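3.2 Trip length and spending in Mirport

Visitors were sorted by how they reached the island. Those who came on the Istwood ferry stayed four nights on average, while those who flew in stayed longer and were more likely to rent a car. The survey was handed out at the harbor and at the airport in September, and 200 forms were usable. A further 13 were dropped for missing departure dates.

Ferry passengers spent most of their money within walking distance of the harbor. Nagano and Becerra reported the same pattern for day visitors, but their sample left out anyone who stayed overnight. In our data the overnight guests also kept close to town, and only 88 of all respondents went as far as the hot springs at Fesen. Several wrote that the bus timetable was hard to find. The last bus back leaves before dinner, and this may matter more than distance.

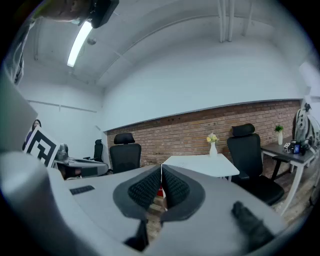 Figure 3. Hand-held gripper with two black finger pads.

Air travelers were more evenly spread across the island. They named the springs and the north shore walks as main reasons for the trip, and food came after both. Group tours were rare in either sample, so the results should not be applied to package visitors. Differences by age were small and are left to Section 4, along with the replies from people who had been to Mirport before.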